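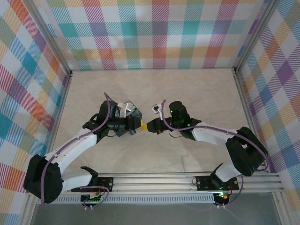 4. Stoff an der Wand befestigen

4.1 Waschen Sie den Stoff vor dem Zuschneiden einmal bei 30 Grad und bügeln Sie ihn glatt.

4.2 Schneiden Sie jede Bahn 3 cm länger als die Wandhöhe. Bei Karomuster beginnen alle Bahnen mit der gleichen Farbe.

4.3 Tragen Sie den Kleister Pudness mit der Rolle auf die Wand auf — nicht auf den Stoff.

4.4 Legen Sie die Bahn oben an und streichen Sie nach unten aus.

Hinweis: Ein Eimer mit 1000 g reicht für fast 3 Bahnen.

Vorsicht! Vor dem Arbeiten bei Steckdosen die Sicherung ausschalten.

4.5 Den Überstand erst am nächsten Tag abschneiden.

Ruseck Wandstoffe · Kontakt: Heidrun Kaufmann, Durchwahl 376 · © Ruseck · Stand 6.7.19 · Nach oben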